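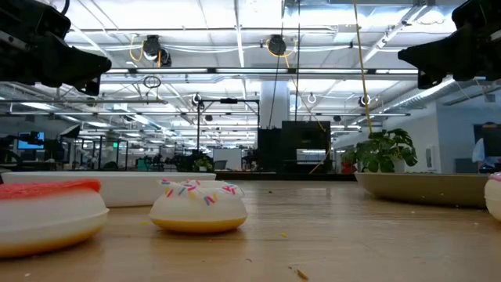
Give the puzzle people a proper prize, and a proper map

May 2021

I have spent more evenings than I should admit on the Wendton Hunt, and I'd do every one of them again. If you missed it, the idea was simple. Fifteen short codes were hidden across the public web, in old forum footers, in the source of a museum's opening hours page, in the comments of a weather station's data feed. First team to send in all of them won £2000. Anyone could enter, from anywhere, with any number of people.

Our team began as five people from a mailing list about railway timetables. By the second night there were 66 of us. I still haven't met most of them, and I would trust any of them with my house keys!

What I loved most was watching a crowd learn how to be a crowd. At first we were hopeless. Everyone searched the same three sites, everyone posted the same false code from the same hoax page, and the shared spreadsheet fell over twice before midnight. Then somebody in Hollenstein split the work by language, somebody else wrote a little script to weed out duplicates, and suddenly we were flying. We had people who could read old Usenet headers the way I read a bus stop. We had a retired typesetter who spotted that one code was hiding in the kerning (the kerning!) of a scanned leaflet.

So please, more of these. Lots more. And I'd like to see them run a bit differently.

To begin with, publish the logs. Ostamar, who ran the hunt, gave us a winners' page with a team name and a cheerful paragraph, and that was the lot. But the interesting bit of any network contest is how the news travelled. Who told whom? Which rumours spread fastest, and how long did a false one last before it was knocked down? Teams could agree to share that when they sign up, with names stripped out, and researchers and school computing clubs would have something wonderful to pick over. 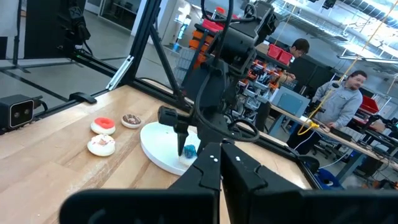

Then there's the money. A single prize for a single team pushes everyone towards secrecy in the last stretch, and you could feel it happening. Channels went private. A friendly rival group that had been swapping tips with us for days went silent with two codes to go, and so, I'm sorry to say, did we. Why not keep part of the pot for the most useful thing shared in the open? Our duplicate script would have helped every team in the hunt, and we sat on it like a dragon.

Curov, the smaller contest that ran last November, got this right. Its organisers paid up to a third of the prize for tools released before the finish, and people are still using the map viewer that came out of it. I used it myself last week to plan a walk.

I know the usual complaint, that these hunts are only advertising with a treasure chest on top. Some are. I don't much mind who pays for the chest if the rules are fair and the puzzles are good. The early internet was built by people poking at things to see what was connected to what, and a hunt gets a whole new lot of people poking. My aunt now knows what a text record is. She found code eleven in one.

If Ostamar is planning another, my team is ready, and this time we'll put the script up on the first day.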